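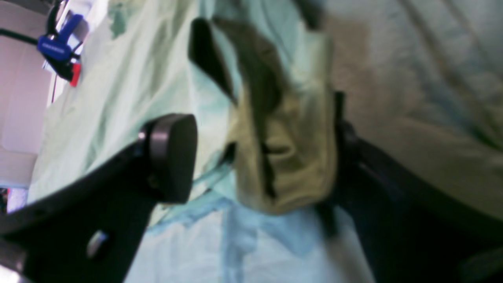 Sorting by color before folding saves a second pass through the pile. Start with the items that have balled up in the basket, as creases set faster in gathered fabric than in fabric lying open. A piece bunched like the olive one, with a deep fold in the middle, should be held up by its top edge and given two firm shakes before it goes on the table. Large pale pieces, such as the mint-green cloth behind it, can stay loosely spread until the small dark ones are done.

Work on a padded surface. A bare tabletop lets light fabric slide and the edges drift out of line. The Lestwood folding mat is adequate – any thick blanket does the same job. 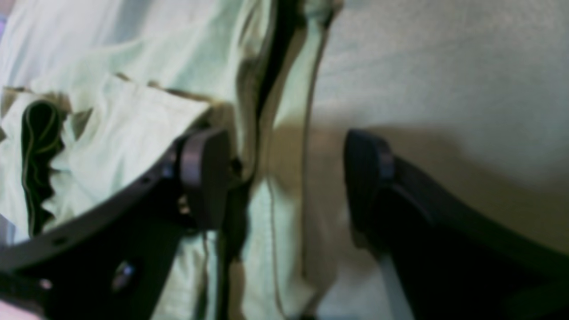

Flatten from the center outward with the side of the hand. Linings and pockets go first: push them flat through the opening, then smooth the outer layer over them. A lining left twisted shows as a ridge after pressing and tends to come back in the next wash.

Fold lengthwise in thirds, then crosswise in half. Stand the pieces on edge in the drawer with the fold facing up.

Spin speed matters more than folding method. Light cottons spun at 1000 rpm come out damp but easy to straighten. At 2000 rpm, where a machine offers it, expect hard creases that need steam. Keep delicate items in a mesh bag and remove them as soon as the cycle ends.

Next page: Storing winter blankets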